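Drinking more water at a desk job

I started keeping track of how much water I drink in April, after a month of headaches that showed up every afternoon at 3. I had changed my pillow and my glasses before it crossed my mind that I was getting through a whole workday on two cups of coffee.

The first thing I tried was an app called Yensuk. It buzzed every 60 minutes and asked me to log a glass. I lasted nine days. Most of the buzzes came during calls, so I swiped them away, and by evening the chart was a guess.

Then I bought a Clotance, a steel bottle with a straw lid. It keeps water cold all day and I have no complaint about that. The straw is another matter. It has a bend in it that my brush won't reach, and after a few weeks the water tasted like the inside of a lunch box. I soaked it in vinegar, which helped for a while. It lives in the car now.

What has worked is dull. I drink one bottle before I open my email and one with lunch, and I keep another on the desk for the afternoon. If the afternoon one isn't finished by the time I leave, I drink it on the walk to the Rollgate stop.
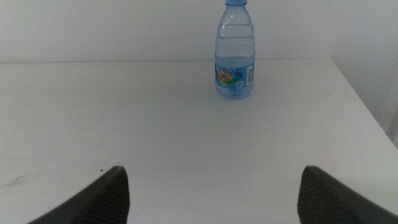
I also stopped worrying about the right number of ounces. The advice I found didn't agree with itself, and some of it came from people selling bottles. I go by thirst now, plus a bit extra on days when the heating is on.

The headaches haven't gone away completely. I had two last month, both after bad sleep, so I can't blame those on water. I still drink coffee, but I've cut the second cup down to a half -- the machine at Prestano, the lunch place downstairs, has a small setting I'd never pressed before.

Next I want to do something about the chair.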